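Hand-held grippers in a shared shop – is it worth building a second pair?

Posted 1/8/26 by trillia_bench

We share a workshop and a few of us are building hand-held grippers so we can record pick-and-place moves and later run them on a small arm. We call the project Riltier. The plan is to have a person do the task with the grippers, save the recordings, and train on those. We've been at it since November and have 498 clips, mostly soft stuff like a sponge-type block and pretend food.
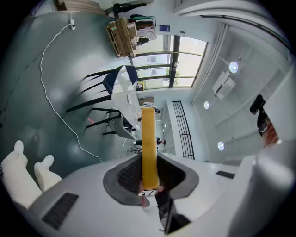 I was told the soft fingers would forgive sloppy grabs. Maybe so, but I can't tell from a clip whether the grip was good or the thing was just light. Before I spend more evenings on this, do we need more clips, or better ones? And should everybody use the same pair?

kamico_garage

Better ones. I wouldn't trust a big clip count from anyone, us included. Our group got to 3,665 and the arm still missed the plate more often than it hit it. Half of ours were bad because the jaw opening was logged late and we never checked. Play back 15 of yours next to the jaw readings before you record anything else. If the fingers close in the video and the number moves later, fix that first.

As for the same pair, I'd say yes until you have a way to measure the difference. Two pairs built from the same files will not close the same. Ours didn't – one had a stiffer spring and it showed up in everything.

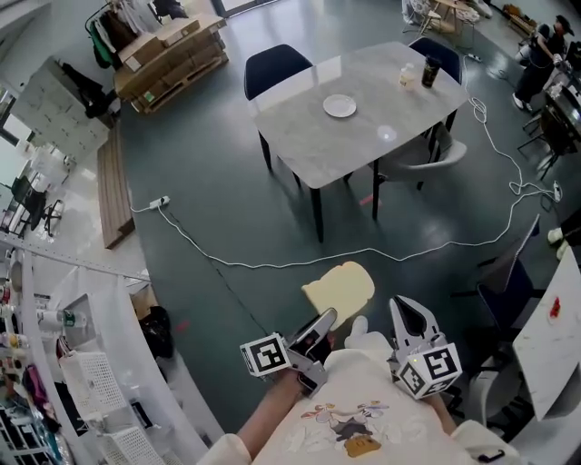 Do the marker cubes need to be redone if you swap the fingers?
The cube can stay where it is, but measure from it to the new fingertips again, and write that down with the date of the swap.

riltier_fan22

just get more data, it sorts itself out. worked for me

kamico_garage

Worked on what, though? I'd want to see it pick up something it wasn't trained on.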